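Visitors to the Sillov open day on April 21, 2023 spent most of their time at the block table. Eyerusalem Mersha, who runs the demonstrations, had 89 people sign up and took them in groups of up to 10.

"People want to see the arms do something they could do themselves," she says. "Blocks are good for that. A four-year-old has an opinion about blocks."

The task is to lay out flat wooden shapes as little figures with their arms spread. Both arms reach over the same tabletop, and Mersha says sharing that space is the hard part.
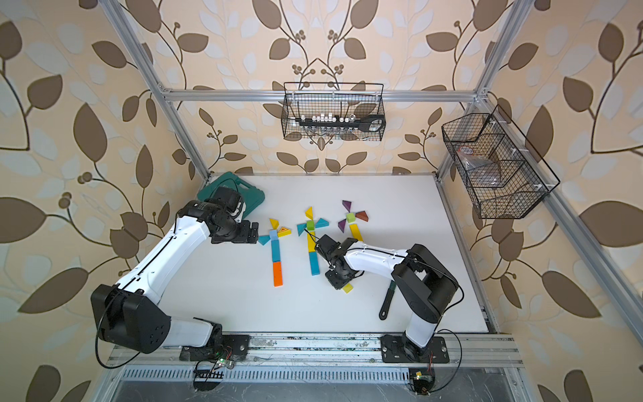 The two arms at the block table, with three figures laid out between them.

Her colleague Gøran Öberg wrote the motion software, called Avora. He says a flat piece is harder to pick up than a cube. "You have very little edge to hold. If the gripper comes in a bit low, it hits the table - and then we stop and start over."

Would he let visitors drive the arms? "In June, maybe. We want a slower speed setting first."

Mersha would like more shapes by then. "Kids kept asking for a dog," she says.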